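Tisberg 3-Piece Frosted Storage Bins: A Review After One Move and a Lot of Curry

July 21, 2025

I should say up front that I did not need more plastic. I had a cabinet full of it, most of it missing lids, and a drawer full of lids that belonged to nothing. But the Tisberg bins were on sale, I had just moved into a kitchen with two cabinets and one very deep refrigerator, and I was at the stage of unpacking where a person will believe that the right box is going to fix their life.

The set costs $23. For that you get three open bins in small, medium and large, all in the same cloudy white plastic, no lids, no dividers, no labels. The packaging promised "a calmer kitchen." Mine is about as calm as it was, but I can find the carrots.

Let me start with what I like. The walls flare out a little toward the top, so you can get your whole hand in and pull out whatever has sunk to the bottom. My old bins, a set from Dralis that cost $89 and came with bamboo lids and a small booklet, had walls as straight as a filing cabinet's. Getting a lemon out of one meant tipping the whole thing over the sink. The Dralis bins looked wonderful on a shelf and I was glad to see them go to my sister, who has smaller hands and more patience.

The frosting is the part people argue over. If you want to read a date through the side of the bin, buy clear. If you would like your refrigerator to look vaguely tidy without being tidy, frosted is your friend. Colors come through as a blur, and after a week you learn the blurs. Green is either the good lettuce or the bad lettuce. Orange is carrots. Anything brown, you go in and look.

I've been using the large one for vegetables and the medium for packets, because I buy ready-made curry the way other people buy paper towels. The small one was meant for tea and is now full of batteries and a key I can't identify. I don't hold that against Tisberg.
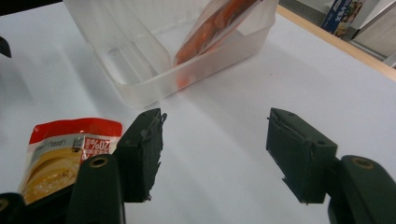
Mine have been a disappointment with bagged vegetables, writes a reader who signs as Lâm. The bag never lies flat, it climbs up the wall, and by the end of the week the whole bin is one bag leaning on another bag. I ended up taking everything out of its plastic before it went in, and then the carrots went soft on me. I also think you're too kind about the frosting. I've thrown out two cucumbers this summer that I'd have eaten if I'd seen them.

I can't argue with the cucumbers. On the bags I'd say it depends how much you put in. One bag propped against the side is fine, and even handy, since the top of it is right there to grab. Three bags is a landslide. I tried laying them all down flat like files in a folder, and it worked until I wanted the one on the bottom. Taking things out of their bags is more virtue than I have on a weeknight, and like Lâm I got limp carrots when I tried it.

Packets are a different matter. Pouches of curry and soup will stand up nicely in the medium bin if you pack them snugly, and fall over like drunks if you don't. With five or six in there I can flip through them from the front. When I get down to the last two I just leave them on the table, where I can see them, and call it meal planning.

Now for the complaints. The bottoms are smooth, with no feet and no grip, so on a glass refrigerator shelf the large one skates. Pull out a jar from beside it and the bin comes along for the ride. I cut a strip of Flornen shelf liner to go underneath, and that stopped it, though it seems a little silly to buy an accessory for a box.

They also don't stack when they have anything in them. Empty, they nest one inside the other and take up no room at all. Full, forget it. The flare that makes them easy to reach into means the upper one drops right down onto your vegetables. The listing says "stackable," and I suppose a bowl is stackable too.

Cleaning is easy. I wash them by hand in warm water with dish soap — the large one won't fit flat in my dishwasher anyway — and so far they haven't picked up any smell. The medium did take on a faint yellow tint after a pouch leaked in it, down in one corner. Baking soda got most of that out. Turmeric has ruined better things of mine than this, including a countertop I was hoping to get my deposit back on.

Scratches show up if you look for them. I dragged a can across the inside of the large bin in the first week and the mark is still there, a thin shiny line in the haze. From standing height you'd never know.

Would I buy them again? The large and the medium, yes, if they were sold separately, which they aren't. The small one is a junk drawer with ambitions. If your shelves are shallow you may not need any of it, and if you are the sort of person who forgets food exists once it's behind something cloudy, listen to Lâm and get the clear kind. For a deep refrigerator and a cook with modest standards, $23 is fair.

Four stars out of five. I took one off for the skating, and then thought about taking off another for "stackable," but the carrots have been very easy to find.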